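Ticket 400 – White table in the sewing room feels tacky after wiping
Opened by: Gudrun Nyberg
Status: closed

Hello all, and sorry in advance for the length of this, I do go on. We have had the white Fagerlund table for a little over a year now and I have always been very fond of it, but since the clocks changed the top has had a faint drag to it. You notice it most when you slide a sheet of pattern paper across and the paper stops halfway. It looks perfectly clean from the door. I wipe it every evening with one of the blue cloths and the Grosari spray, and by the morning it feels just the same, if not a touch worse.

A blue cloth on the white top, both times:

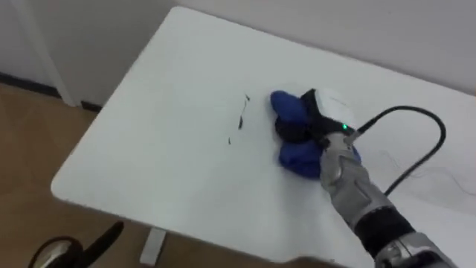
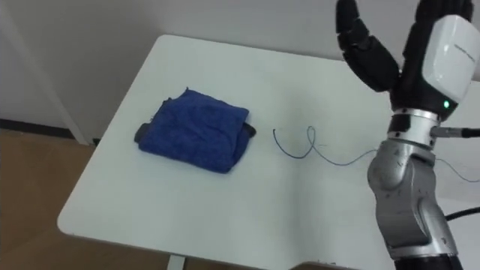 Is it the spray that leaves the table tacky, or is it the cloth?

Most likely it is the two together. A spray that is put on every evening and never rinsed off leaves a thin layer behind, and a cloth washed with fabric softener adds a little more on top. Go over the table with warm water and a small drop of washing-up liquid, then again with plain water, and dry it with something that has never met softener.

Log

Gudrun Nyberg: Thank you, that was kind and quick. I did the warm water last night, one half of the table only, so that I could compare. The half I washed is lovely and smooth near the wall but still has a slight pull towards the front corner, where I tend to lean. I used a fresh cloth from the pile, though I must own up that the whole pile goes through the machine with softener in it.

Hedvig Granström: Then I would start with the cloths – a hot wash, no softener, and half a cup of white vinegar in the drawer. You may need to do it twice. For the front corner, lay a warm damp cloth flat on it for 11 minutes before you wipe. I know that is an odd number, but it is how long my radio programme lasts and it has always done the trick for me. Please don't use the rough side of a sponge, as a matt top will go shiny in patches and there is no getting it back.

Gudrun Nyberg: Cloths washed twice, corner done, other half done as well. Pattern paper now goes from one end to the other without stopping! I have moved the spray to the cupboard under the sink and will keep it for the windows.

Hedvig Granström: So glad. Plain water most days, a drop of soap once a week, and do have another look in February, when the heating has been on for a good while. Closing this one.

Comments (3)

Borghild Grønli
We had the very same thing with our kitchen table and blamed the children's jam for months. Vinegar in the wash sorted the cloths out.

Jozefína Charvát
Does this work on a varnished top too? Mine is an old one from my aunt and I'm rather nervous of the warm damp cloth.

Gudrun Skjelbred
Jozefína, I wouldn't leave anything damp lying on varnish. Wring the cloth out well, wipe, and dry it straight away.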